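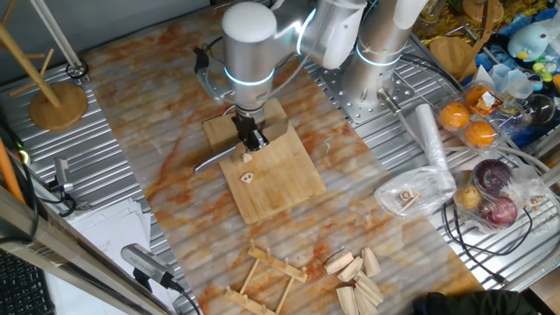 Two slices of lotus root on a wooden cutting board.

Aircraft Storage and Parting-Out at Pistthorpe: Frequently Asked Questions

Updated November
By the Pistthorpe Airfield information desk

Why are airliners parked at Pistthorpe?

Airlines and leasing companies send aircraft here when they don't need them for a while, or when a lease has ended and the next operator hasn't been lined up. Some stay a few weeks. Others never leave in one piece. The airfield has hard standing for 40 narrow-body aircraft, or fewer if wide-bodies are on site.

Who does the work?

Starer runs the storage and maintenance side. Mastia handles dismantling under a separate contract and has its own pad at the east end of the field. The airfield itself only provides the runway, the parking and the fire cover.

What happens to an aircraft in storage?

Engine inlets and exhausts are covered, sensors are capped and the windows are screened against the sun. Tires are turned on a schedule so they don't go flat on one side. Fluids are checked and the batteries are usually disconnected. An aircraft on the active storage program also gets regular engine runs, and these are what people in the village hear.

When are engine runs allowed?

Between 9 a.m. and 4 p.m. A full-power run has to take place at the blast fence and normally lasts under 15 minutes. Idle runs can be done on the stand.

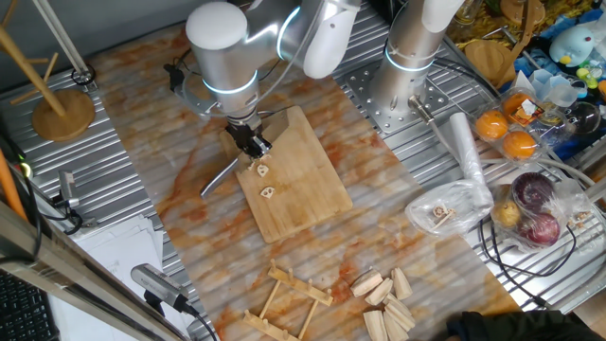
Lotus root on the board, with a gripper above it.

How is it decided whether an aircraft flies again?

The owner decides. The main question is what the next heavy check would cost compared with what the engines and parts would bring. Age matters less than many people think – a well-kept older freighter can be worth more flying than a newer passenger jet with two tired engines.

What is removed first?

The engines, in almost every case, followed by the auxiliary power unit, landing gear and avionics. A typical narrow-body gives up nearly 2000 parts that can be inspected, certified and sold. Each one is tagged with its serial number and hours before it leaves the pad. Parts without complete records can't go back on an aircraft and are sold for training or scrap.

How long does it take?

Mastia's last completed job, a single-aisle passenger jet, took 58 working days from arrival to an empty pad. Wide-bodies take longer, mostly on account of the cabin.

What is left at the end?

Mainly aluminum, which is cut up and trucked to a smelter. Cabin panels and insulation are harder to recycle, and part of that still goes to landfill.

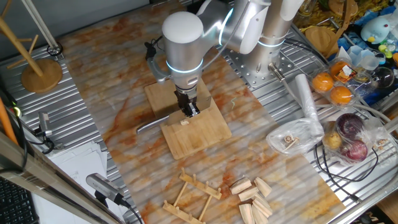
Can I buy a seat or a window?

Yes, when there is stock. Jiang buys cabin fittings from the pad and sells them to the public from the unit beside the main gate. Seats are sold in twos and threes, as they come off the floor rails. Please don't ask the dismantling crew directly.

Can I visit?

There is no public access to the storage area. The footpath along the north fence is open all year and has a clear view of most stands. Drones may not be flown anywhere near the field.

How long is the runway?

2657 meters.

How do I report noise?

Use the form at the gatehouse or on the airfield website, and give the time as closely as you can. Complaints about overflights by aircraft that didn't land here are passed to the area's air traffic service.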